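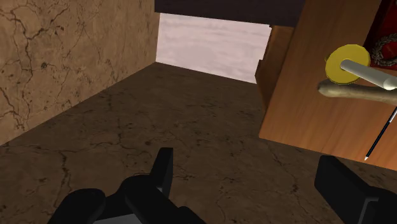
Vasiliki Sotiropoulos objected at the first review that a proportional font would break every menu in the game, and asked for the menus to be tested before any dialogue was touched. The order of work was changed to follow that remark, and the results below are given in the same order, menus first.

Summary

Tralora is a tile-based role-playing game with a fixed-width text engine. Each letter takes up one full tile, so a narrow letter such as "i" uses the same space as a wide one such as "m". The project replaced the text routine with one that reads a width for each letter from a table and draws the letters side by side. The original font was kept and only the spacing was changed. The new routine works in dialogue boxes and in the shop menu. It doesn't work in the battle menu, which was left with the old routine.
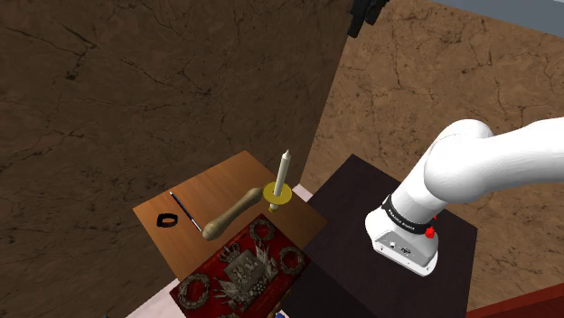 Chia-hao Yuen and Iraklis Panagiotou
Project report, 3 January 2021

1. Original text routine

The game stores its script as a list of strings, each ended by a stop byte. To print a string, the routine reads one byte, looks up the matching tile, writes the tile number to the screen map and moves one cell to the right. No pixel data is changed while text is printed. The whole font sits in video memory from the time the game starts.

A dialogue line holds 28 letters and a shop menu line holds 24. The script has no automatic line wrap. Line breaks are typed into the strings by hand, and a string that is too long runs into the border of the box.

2. New routine

The new routine keeps a small drawing buffer in work memory. For each letter it does the following:

- reads the width from the table
- shifts the letter's pixels to the current position in the buffer
- merges them with what is already there
- adds the width to the position

When the position passes the edge of a tile, the finished tile is queued for copying to video memory, and the leftover pixels are carried over to the next one. Copying takes place only during the vertical blank. In the first build it was done as soon as a tile was ready, and parts of letters were lost whenever the music driver ran late.

The width table was made by hand in Kovács, our tile editor, and exported as plain bytes. Two letters, "r" and "f", were set one pixel too narrow and corrected in December.

3. Menus

The shop menu redraws its full window on each cursor move. With the old routine this cost almost nothing. With the new one the cursor lagged visibly, so item names are now drawn once when the window opens and kept until it closes. The cursor has its own tile and isn't part of the text.

The battle menu shares its video memory with the enemy graphics. There was no free block large enough for the drawing buffer's output, and moving the graphics would have meant changing the loader. Christos Nikolaidis had tried this earlier on the Pistcombe build and got corrupted sprites after the second battle. We did not repeat the attempt.
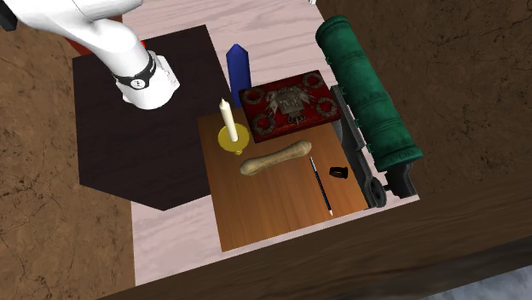 Fig. 3. White robot arm over a dark mat, wooden board to the right.

4. Script check

A script was written to measure every string in pixels and list those wider than their box. On the first run it listed 44 strings. Most had control codes that the checker was counting as letters. With the codes skipped, 14 strings remained, all of them in dialogue. These were given new line breaks by hand and checked in an emulator.

5. Open points

Player names are entered at run time and can't be measured in advance. The checker assumes the widest possible name, which leaves some lines shorter than they need to be. Text speed settings also behave differently: the slow setting still waits after each letter, but a letter may now appear in two steps if it crosses a tile edge. Angeliki Drakos has suggested holding the copy until the whole letter is ready. This has not been tested.

Nurkia Student Projects | Contact | Copyright 2021, the authors | Back to top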